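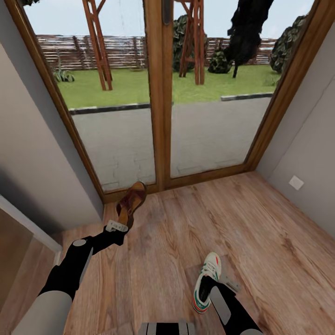
Themba Kekana tests cameras and controllers for humanoid robots at Tomdale, a small company in Brulavthorpe. Since April he has compared two controllers, Rinaldi and Stirnis, and most of this work he does in simulation.

"I gave both of them the same 24 tasks," he told me. "They had the same robot and the same rooms. If you change the room, you compare nothing."

One of the rooms has a wood floor and a glazed double door to a garden. I asked if glass is difficult for the head camera. "For the camera, yes. It looks through and finds a lawn and a fence, and it must still understand that the door is there."

In 311 runs with Rinaldi, the robot lost its balance 13 times. Stirnis fell less often, but it was slower to answer, and Kekana did not like how it moved the ankles. "It makes very small corrections, all the time. On a real motor I would worry."

His colleague Samuele D'Amico prefers Stirnis. "Themba wants speed," D'Amico said. "I want to read the log and know why it fell."

They have not chosen yet. The next test is 2,000 runs for each controller, with a second camera at the hip, and Kekana is now writing the settings for it.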